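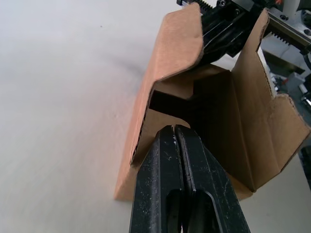

Can two robot arms learn to fold a box together? The Cindlow research group reports that a shared control method lets a pair of arms plan each fold as one.

The method, named Treltska, was trained on 3,000 recorded attempts.
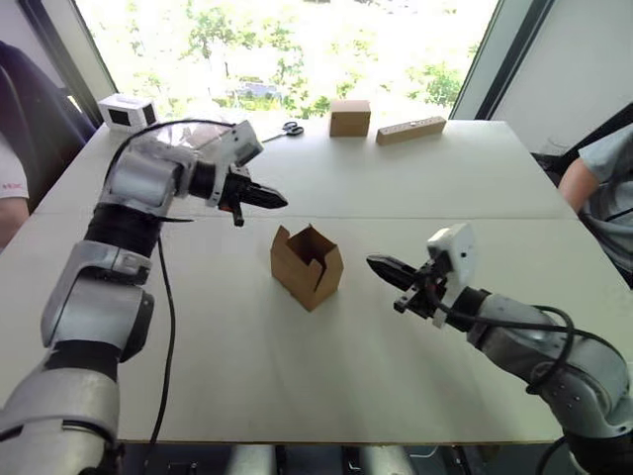
Testing and release

The group plans to publish 729 of the recordings in February.

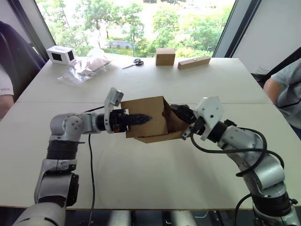 Josée Fraser said that softer cardboard should be tested next, as stiff flaps are easier to guide.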